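Brostau Soft Pad Finger Set for Three-Finger Hands

Sold by Pludelari. Set of three pads, screws and driver bit included. In stock, ships in two business days.
Price: $136 per set
Part: BSP-32

Shop notes by Santino Bravo

I've been selling finger parts for a good while now and this is the set I keep putting in people's hands when they walk up to the counter. It's a plain little product. You take the hard caps off your hand, you put these on, and suddenly the thing can hold fruit without leaving a dent in it. I run them on our own demo hand in the shop and I'm on my second set after a whole winter of people asking me to pick up stuff from their lunch bags (a boiled egg, once – it went fine).

What you get

Three black pads, one for each finger. The gripping side has a fine dotted texture all over it, and that texture is the reason I carry these instead of the smooth ones we used to stock. Smooth pads are great on cardboard and miserable on anything waxed. Apples especially! With the old ones I had to squeeze so hard that the skin bruised by the next morning.

You also get twelve black screws, which is more than you need, and you'll be glad of it when one rolls under the bench. The driver bit is the right size for the plates and for the joint caps too, so please keep it somewhere sensible.

Fitting them

Give yourself half an hour the first time. Power the hand down, open the fingers all the way and do one finger at a time so you don't mix up the plates. Snug is enough on the screws. I've had two hands come back to me with stripped holes this year, and both were from folks using a power driver.

When they're on, run the zero routine before you grip anything. The pads are a bit thicker than stock, so the hand will think it's touching sooner than it used to. If you skip this your first apple turns into sauce. Ask me how I know.

Handing things from one gripper to another

A lot of you write in about this, so I'll give it some room. Passing a piece of fruit between two grippers is the job where pads matter most, since for a moment both sides are holding it and any slip shows up right away. What works for me:

Come in from opposite sides and stay off the stem.
Let the second gripper close before the first one eases up, and give it a full second.
Keep the grip force the same on both sides to start with, then bring it down a little at a time.
Wipe the pads first. Wax builds up in the dots faster than you'd think.

Our test on the shop bench was 500 handoffs with store-bought apples, and we dropped four. Three of those were in the first batch, before I'd cleaned the pads. I'll take that.

Care

Warm water, a drop of dish soap, an old toothbrush. No solvents, they make the surface go shiny and then you've lost your grip. Swap the pads when the dots start to look flat at the tip.

Will it fit?

It fits the Brostau hand and the Quiroga three-finger, old and new plates both. It does not fit the Tulivton, the screw spacing is different, and I'm sorry – I know plenty of you have one. There's a version promised for November and I'll put it up here when I've tried it myself.

Returns are fine within 32 days if the pads haven't been glued. Please don't glue them.
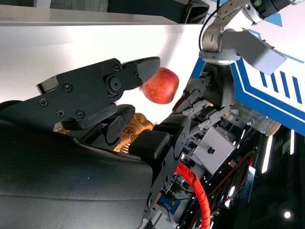

Torben Frerichs: I've had these on our Quiroga since last fall and mostly agree, but I'd go longer than a second on the overlap. We pack pears as well as apples, and the soft ones kept shifting until I gave the second gripper two full seconds to settle. Could you sell the pads singly? I only ever wear out the thumb side.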